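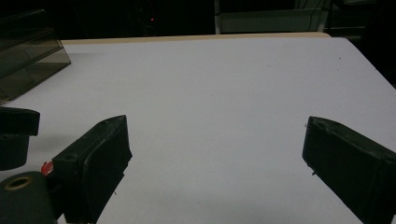 26 Mar 2018

Well, the Zernberg is running again! I'd promised myself I wouldn't write another word about it until it had made it to the end of the street and back, and on Saturday it went to Judwood and back, all 37 kilometres, with the heater stuck on.

For anyone new, it's a little two-door saloon that Jörg Vogler sold me last August, after it had sat under a tarp behind his shed for longer than he cares to say. The body was better than I deserved. The brakes were another story, and the carburettor (a Gerlach, original to the car) had more varnish in it than my dining chairs.

Si-eun Maeng rebuilt the carby for me and I can't thank her enough. It idles now! It sits there ticking over at the lights like a sewing machine. Third gear still crunches if you hurry it, so I don't hurry it, and anything over 2000 revs sets the glovebox lid humming – a lovely noise once you know what it is.

I've still got the odds and ends to sort, mostly clips, trim screws and spare jets. 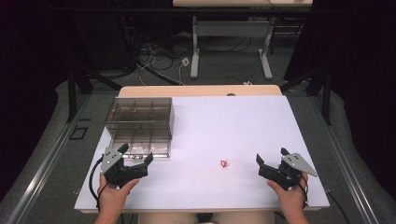

The divided box on the left of the table, metal latch at the front.

Next job is the tyres, because the ones on it have gone hard as timber. Eckhard Meinecke reckons the Nolter crossplies are the right look, but I'm leaning towards radials for the wet. If you've run either on a light car, leave a comment. I've got 40 tabs open already and would love to close a few.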